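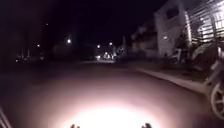

Tunton, August

Clestero coffee and the growers' premium

oatmilk_lapsed
Has anyone else stopped buying Clestero? Their own report says the co-op in Zurnden was paid the premium on 467 sacks last season. The bags in the shop say every bean comes from there. They sell far more than 467 sacks' worth.

plumstone
I read the same report. The 467 is only the washed lot. The rest is on the page after, under Strömberg, who do the importing. Almost 4000 sacks in all.

oatmilk_lapsed
Then why is the premium only listed for the washed lot?

plumstone
No idea. I'd write and ask before dropping them.

kettle_end
I did write, in spring. Took them 4 weeks to answer and the reply was a link to the report. I buy from the market stall now. It has no label at all but the man will tell you what he paid.

dray77
He can tell you anything he likes though. At least a label gets checked by someone.

kettle_end
Checked by a firm the brand pays. I don't see that as much better.

dray77
It's still more than a bloke's word. My sister works in wholesale and the paperwork for a certified lot is a proper pain. People don't do that for fun.

oatmilk_lapsed
Back to the report: there are 799 growers listed and no figure for what each one got. That's the bit I wanted.

plumstone
Fair point, I missed that. I'll email Strömberg as well and put the answer up if I get one.

fennel_b
Is the decaf from the same place? The bag doesn't say.

plumstone
Different importer, I think. I'll ask about that too.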